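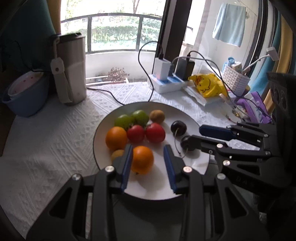

Figure 3. Both grippers at the fruit plate, one around an orange and the other reaching for the cherries.

3.2 Jaws and pads

I should say up front that the jaws took way longer than anything else in this build. The arms of the gripper are flat black plates with openings cut through them (I cut them that way to save weight, and then I liked the look too much to change it), bolted together near the base of the jaws. You can see the bolt heads in Figure 3. My first set of plates had a smaller pivot hole and went stiff after a week of evenings on the bench at Vevholm, the shared workshop where I did most of the work, so I drilled them out and started over.

The blue pads are version 7. Version 1 was bare plate, and a kiwi simply shot out of it! Everything between was some kind of foam or rubber from the scrap bin, until Deividas Lepik gave me an offcut of the blue stuff and told me to try it before buying anything else. I ran it for 107 grasps before I glued it down for good -- still the same offcut, by the way.

3.3 Why fruit

I wanted objects that were cheap, that I could find anywhere, and that wouldn't all be the same size. Fruit on a plate does all of that at once. An orange fills the jaws nicely and forgives a sloppy approach. Tomatoes don't forgive much. Cherries are the mean ones: small, smooth, and with a thin stem that gets between the pad and the fruit if you come in at the wrong angle. I kept the pieces close together on purpose, so that getting to one meant steering around its neighbors, and I used a plain table by the window with the usual household stuff left on it. A clean bench would have given me nicer numbers, but I don't cook on a clean bench and I doubt you do either.

Each session was 18 picks, split between the two hands however I felt like splitting them. That last part is a weakness, I know. I'm right-handed and it shows in the logs, where the left gripper gets nearly all the easy fruit. For the next round I plan to draw the order from a hat before I start. The closing force was set once per session with the thumb screw and left alone -- see Section 3.4 for how I measured it with a kitchen scale.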